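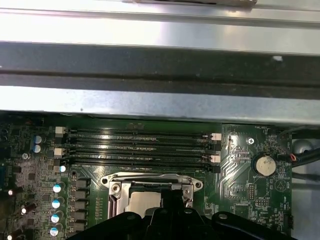
Panine puts robot arms on its computer repair benches

I'm Zlata Polishchuk, and I run the repair floor at Panine. This May we're handing the fiddly processor jobs to robot arms, and I'm thrilled! My thumbs have done 2,000 of these boards.

The arm does the gripping -- my crew does the diagnosing, and everyone keeps their job and their hours. 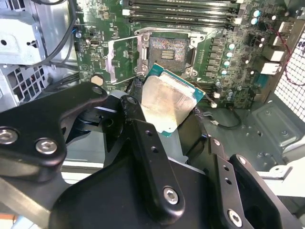 So who steps in when a chip won't seat?
The tech at that bench. Taurus-stubborn Yurii Zinchenko wrote the stop rules, and he's training the rest of us.

Press contact: Hanna Palamarchuk, Panine

14 shares | 2 comments

Inna: Do the techs get a raise for the training?

Taras N.: Want this at our shop, my wrists are shot

We use cookies. OK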